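Rivas Folding Screen – Four Panel, Natural Weave

I've been selling these out of our little shop in Nosberg for a while now and they're still the thing people ask me about most, so I figured the Rivas deserved a proper page of its own!
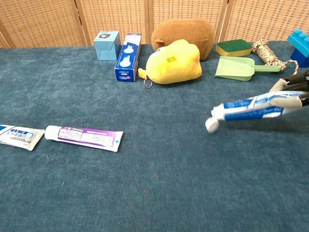

What you're getting

The Rivas is a four panel folding screen in a light tan basket weave, set into wooden frames. The weave has small square openings all over it, so you get a soft, broken-up light coming through and air can still move around the room. If you want a total blackout you'll need something else (have a look at our curtain page), but for hiding the bit of the living room that has turned into your office it's lovely.

I have two at home. One sits behind the couch and the other gets moved around depending on who's staying. My sister-in-law slept behind it all of February and said it felt like having her own room, more or less – apart from the dog.

Sizes

The full-size Rivas opens out to almost 200 cm when it's dead flat, but please don't stand it dead flat! It needs a zigzag to stay up, so plan on losing a fair bit of that width. Each panel is 44 cm wide before you allow for the hinges and how far you've folded it.

There's a tabletop Rivas as well, in the same weave and colour. People buy it for desks, market stalls and craft tables, and one customer uses hers to keep the cat away from the jigsaw. I'll send you the measurements for that one if you ask, as they vary a little between batches.

Colour

Natural only at the moment. Zivow, who make them for us, did a grey one for a season and I didn't love it. It looked a bit flat in daylight. The natural one goes a touch more honey coloured over the years, especially near a window.

Looking after it

Dust it with a soft brush or the brush end of the vacuum on low. If something gets on the weave, dab it with a barely damp cloth and let it dry with the panels open. Don't put it in the bathroom full time and don't leave it out on the deck over winter. I did that with a sample and it went mouldy along the bottom.

The hinges fold both ways. Check the screws every so often and give them a quarter turn if they've worked loose.

What customers say

"Bigger parcel than I expected but it was together in no time. Weave is neater than the one I had before." – Maximiliano Tapia

"Bought one for my treatment room, then came back for a second. Wish it came in white." – Fidelina Ccori

Delivery and returns

Full-size screens go out with Cokport and come folded in one long carton, so you may want a second pair of hands at the door. Tabletop ones go by regular post. You have 30 days to change your mind, and please hang on to the carton until you're sure.

Questions about colour or fit? Send me a photo of your room and I'll give you my opinion, whether you want it or not!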